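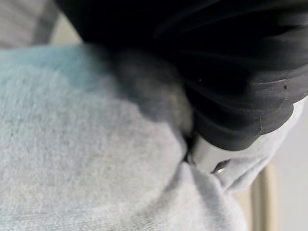 3.2 Fabric and Surface Texture

The cloth used in the folding trials is light gray with a fine, fuzzy surface. At close range the fibers show up as small specks and slight changes in tone, and one area reads as a pale blue-green. The supplier, Honberg, lists the material only as "soft household cloth," so the knit was not identified further.

3.3 Folding Method

Each cloth was laid flat on the bench, pinched near one corner, and brought over to the opposite corner. The fold was left for 39 seconds under no load. Crease height was then read with an Itex gauge at 2 points — one at the center of the fold and one near the open end. The full set was 300 folds.

3.4 Sources of Error

A fuzzy surface makes the zero point of the gauge hard to set. Pressing harder gives a steadier reading but flattens the pile. We kept the lighter setting and accepted more scatter. Pinch depth was not controlled in the first batch, and those readings are listed separately in Appendix B.

3.5 Remaining Work

The Lenihan cloth will be tested in November with the same steps.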